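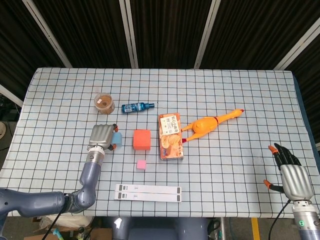 A Day at the Humcombe Manipulation Lab

I had been meaning to get out to Humcombe ever since April, when Annick Lemieux gave a talk to our little robotics club and told us, more or less in passing, that we should come see the work for ourselves if we were ever nearby. Well, we were never nearby, so in the end I just took a day off and drove out (the last stretch of road is lovely, by the way, if you don't mind getting stuck behind a tractor). The visitor day was Mon 18 November, and it was cold enough that the coffee in the lobby was very welcome.

Annick met us at the door and handed us over to Mackenzie Lapointe, who runs the two-handed grasping study. The project goes by the name Urkent, and when I asked what it stood for I got a shrug and a smile, so I can't help you there.

The question they are working on is easy to say and hard to answer. If you teach a robot to pick things up by having a person guide it through the motions, does it matter more how many times you show it, or how different the things are that you show it with? Most of us on the tour guessed "how many times." I certainly did! Mackenzie looked pleased about that, I think because it set up the rest of the morning so nicely.

So the work goes on at a table with a pale blue cloth, printed all over with a dark grid, and dark curtains behind. The robot sits at it with a silver hand at each side, orange pads on the fingertips. What I liked best was how ordinary the things on the table were. A rubber chicken, a spray bottle, a box of snacks, a jar, a foam cube and a much smaller pink one. I had pictured machined test parts with labels on them, and instead it looked like somebody had emptied a kitchen drawer and a toy box together. Mackenzie told us the mix is chosen with a good deal of care. A foam cube forgives a sloppy grip. A bottle lying on its side may roll. A rubber toy bends, and the place where you take hold of it changes where the rest of it goes.

The grid, she explained, lets them put objects back in nearly the same spots for a repeat trial, and also lets them move things by a known amount when they want to find out how far the robot can be pushed before its training stops helping.

After that we crowded into the side room, where Réjean Bouchard had the results up on a screen. The study has 2,363 recorded demonstrations in it so far. They trained one version of the controller on 400 of them, picked so that they covered as wide a spread of objects as possible, and another on a far bigger share that stuck to only a few objects. The small, mixed set did better on things the robot had never handled before. It wasn't close, either. On familiar objects the big set still came out a bit ahead, and Réjean was careful to say so, twice, when one of the visitors got carried away and started talking about throwing out all the old data.

I asked what happens with the soft things, and that got the longest answer of the day. Squashy objects are still where most of the failures are. The fingers close, the object gives, and the controller has to decide whether it has a good hold or is only squeezing. They ran 20 trials on each soft object with the newest version and Réjean wasn't ready to share the numbers, which I thought was fair enough. He did say that letting the second hand come in and steady the object had helped more than any change to the grip itself, and that this is what they hope to write up next.

Lunch was sandwiches in the hallway, and I ended up next to Manon Sandhu, who does a lot of the guiding by hand. She said the first week is miserable because you keep wanting to move the way your own arm moves, and then one morning you stop noticing. She also said that small cubes are her least favorite, and I believe her.

If you want to go, the next visitor day hasn't been set yet, but Annick keeps a sign-up list at the front desk. Parking is behind the building, and you'll want the second entrance, as the first one takes you into the loading yard and there's hardly room to turn around.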